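Andovwood Facilities Exchange
Parts Handling and Storage
Topic: Storing loose wheel covers in a carpeted sorting room

setareh.abbasi
Posted June 24, 2026

Good morning. I am responsible for the sorting room at Grolgate, where wheel covers and other car parts are checked before they are shelved. We are revising the written procedure and I would appreciate the views of members with similar rooms.

The current text asks staff to turn each cover over and inspect the back before it goes any further. The clips around the perimeter and the retaining wire are to be looked at in good light, all the way around. A cover with a broken clip is set aside. Small parts go into the green crates on the blue shelving. The covers have no assigned place, and this is the point on which I am asking for advice.

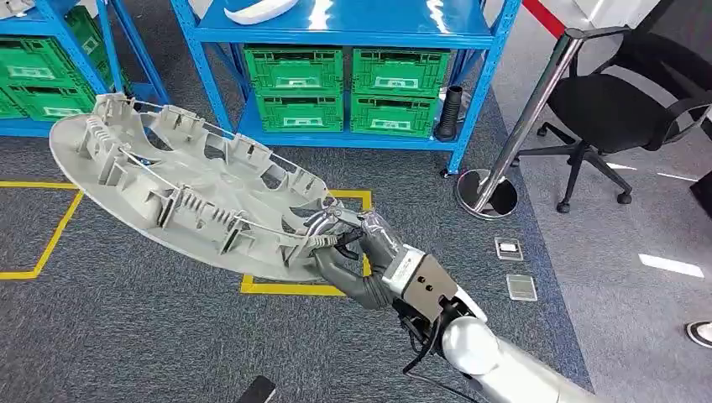 Tehrani_Stores
Our site would not put covers of that type in crates under any circumstances. The rims rub against the side walls and the wire is pushed out of the clips. We hang ours on pegs, face to the wall, and have done so for more than 40 sets.

setareh.abbasi
Thank you. Pegs were considered, but the wall space is limited and one side of the room has a large window. The draft therefore proposes a floor area marked with tape, where covers may be laid flat until they are assigned. The square is taped directly on the gray carpet in a bright yellow-orange.

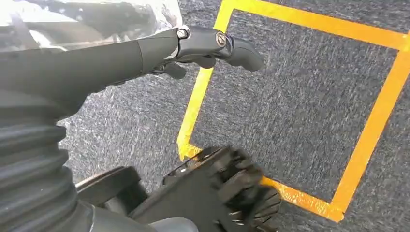 The draft also states that nothing may remain inside the tape overnight, and that covers are not to be stacked there. I would welcome comments on both rules.

pirkex_returns
I must disagree with the floor area. Tape lifts from carpet at the corners, and a cover on the floor will be stepped on sooner or later. A low table would serve better.

Tehrani_Stores
I support the tape, provided the overnight rule is enforced. A table fills up with other things.

setareh.abbasi
Both points are noted. A second question concerns the window side. Daylight there is very strong, and I would prefer that black or glossy items be inspected in that part of the room, where scratches are easier to find.

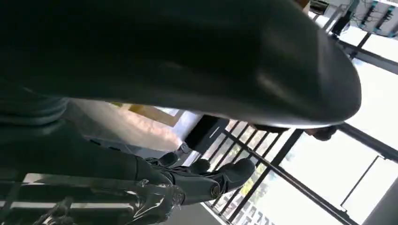

Long-term storage on that side would remain prohibited under the draft, as would leaning anything against the railing. I will circulate the revised text to this thread when the shelf labels have been settled.

pirkex_returns
Please include the label wording. Ours was changed 2 times in June and is still unclear.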